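Refurbisher's 'good as new' office PCs face questions over old drives

Huline says it will put 269 used office desktops back on sale in May, each one stripped, checked and rebuilt at its Bermúdez workshop. The firm is asking buyers to treat them "as good as new". That is a large claim for a machine with a spinning hard drive in it.

The towers come from a lease that ended early at Futix, the insurance broker. Huline says every one is opened up, the processor is taken out and inspected, and the drive goes through 3 rounds of wiping and testing before the lid goes back on.

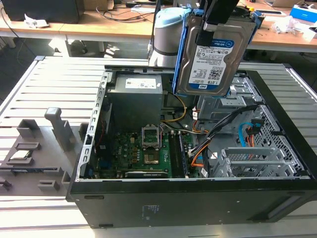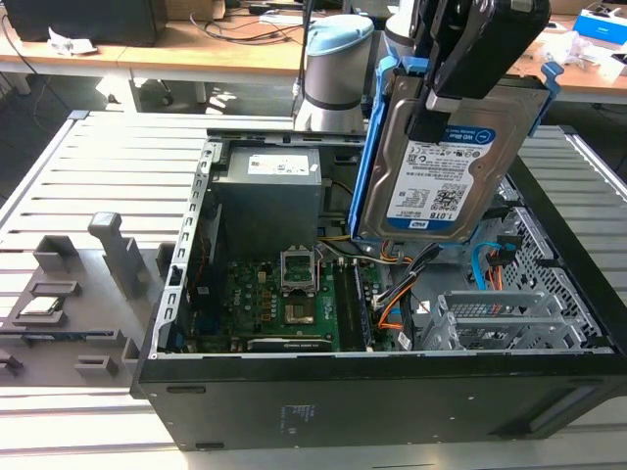
A 1.0TB WD Blue drive in its blue caddy, over an open tower with no processor in the socket.

What the firm will not say is how old the drives are. Its sales sheet lists capacity and little else - hours of use, the figure most buyers would want, is missing. Nor does it say how many drives failed testing on the first batch.

Krisztina Bozsik, who buys equipment for the training firm Eteck, took 5 machines from an earlier sale and is not rushing back. "They were clean and they started up," she said. "But a wiped drive is still an old drive, and the warranty is 4 months."

Huline said it was "looking at" a longer warranty and might print drive hours on the box. It gave no date for either. Prices have not been announced.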